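Kiteck > Who we are > Our teams
Filed under: People and workshop

Hello from the workshop! We're a team of 7 and we teach robot arms to handle fruit and veg, mostly for packing firms like Prulport. I get to write this page because I caused our most famous fault.

Last November I changed a grip setting and forgot the other half of it, so the arm carried on closing after it had hold of something. It got through 2 peppers and a very good aubergine before I reached the stop button (my hand should have been on it already, and yes, I was told). We pulled the logs, found the missing limit and put it back. Now any change to the grip means 200 slow picks with someone on the button, then 1000 at normal speed before it leaves us.
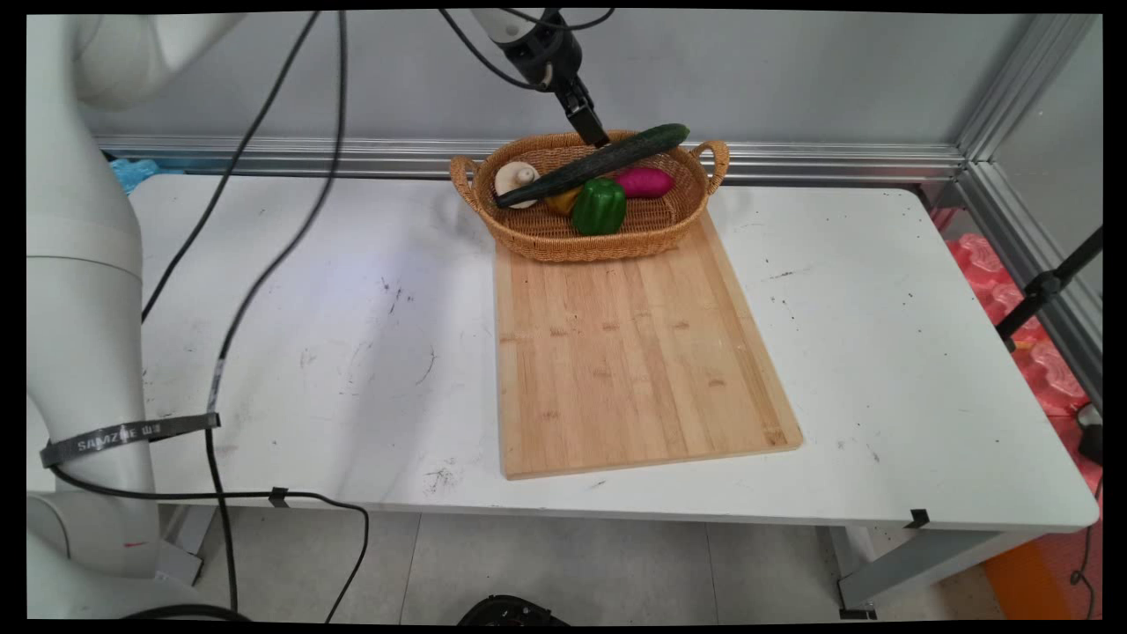
Grip and Handling Team

Cucumber on top of the basket, gripper coming down to it. I still wince a bit at this point, every time!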